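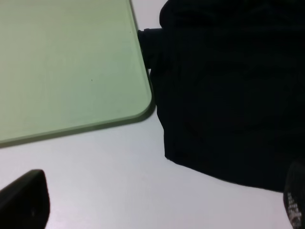 Stusden Housing Services has published the latest in its series of staff interviews. For this issue we spoke with Bořivoj Jelínek, Coordinator of Household Goods, who oversees the sorting of donated items before they are issued to new tenants.

Mr. Jelínek joined the service in April, after 14 years in the linen department of the Billent hotel. His section receives kitchenware and textiles from the public and prepares them as starter kits. Last year it issued 700 kits from the Kendov Street centre.

Asked how a donation is handled on arrival, Mr. Jelínek explained that bags are emptied onto a white table before anything is assigned to a category. "People pack the way they move house," he said. "A cutting board goes in beside a black sweater, and the sweater may have a paring knife rolled up inside it. We open every fold before we lift anything."

Dark fabric receives particular attention. Under the ceiling lights a folded black garment and a black cloth bag can look much the same, and staff are asked to shake out each piece and hold it up before naming it on the intake sheet. "I have entered a bag as a cardigan myself," Mr. Jelínek said. "The sheet had to be redone."

Boards and trays are assessed separately. Pale colours are preferred for the kits, as marks show readily on them. Any speck is tested with a damp cloth and then with a fingernail. If it lifts, the piece goes to the wash. If it is a cut or a burn, the supervisor on shift decides whether the piece may be issued. Boards that rock on the table are declined.

The question of colour has been debated within the section. A former supervisor, Ms. Chiang, favoured matching sets, with the board, dishcloths and utensils in one shade. Mr. Jelínek ended the practice in his first month. "We had shelves of green things waiting for other green things," he said. "A tenant who arrives on a Thursday needs something to slice bread on that evening."

Textiles are washed at the centre and stored flat, six to a shelf. Garments fall outside the program and are forwarded to the clothing room on the second floor, where a separate team checks pockets and labels.

Residents wishing to donate may bring clean household goods to the Kendov Street entrance during office hours. Knives should be wrapped and marked on the outside.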